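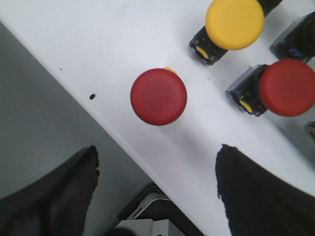

Red and yellow mushroom buttons on the white panel.

Sorting Out the Button Panel

Posted October 23, 2019 by Alby Tomoana

I have been meaning to write up the button panel since February, when I bought the first of the parts. It lives on my bench and I use it to practice wiring, and to test switches before they go into anything that matters. A couple of people asked what was on it, so these are my notes.

The panel is white. I had a gray one before and I kept losing screws and washers against the gray bench top. With white I can find things. It also shows pencil marks well, and they come off with a damp rag.

The buttons are the mushroom-head kind, with a wide cap you can hit with your palm. The one I use most is the red one near the middle. It has a matte cap and a bit of yellow tucked in under the rim. I bought it secondhand in a box of odds and ends from Jikby, the surplus place, and paid 7 dollars for the lot. Two other things in that box turned out to be junk, but the button was fine once I cleaned the contacts.

The other red one sits on a black housing with gray sides, and the yellow one has a black housing too. I like the ones with housings because I can move them to another spot without drilling. The drawback is that they stand up higher and take up more room, and the cables want to go out the end where I don't have space for them.

I went back and forth on where to put the yellow button. Every wiring book I own treats yellow as a caution color, so I wanted it away from the red ones. For now I use it as a reset. McPhee, my neighbor, thinks a reset ought to be blue. He is probably right, and I have a blue cap on order from Cindine. It was supposed to be here by now.

Labels are the next job. I tried the Hemitine stick-on ones on the old panel and they peeled at the corners within a month. This time I am going to print on plain card, cover it with clear tape and screw it down. The lettering needs to be 13 point at least or I can't read it without my glasses.

I spent almost 5 hours on the wiring over the summer, and most of that was redoing crimps. If you are starting out, buy a decent crimp tool first. I used pliers for years and had loose ends all over the place. Also write the wire number on both ends before you pull it through. I skipped that on one run and had to trace it with a meter.

I still need to find a longer cable for the second red one. The one I have reaches if I pull it tight, and I don't want to leave it that way.

Filed under: Workbench, Switches and Wiring

Last updated October 2019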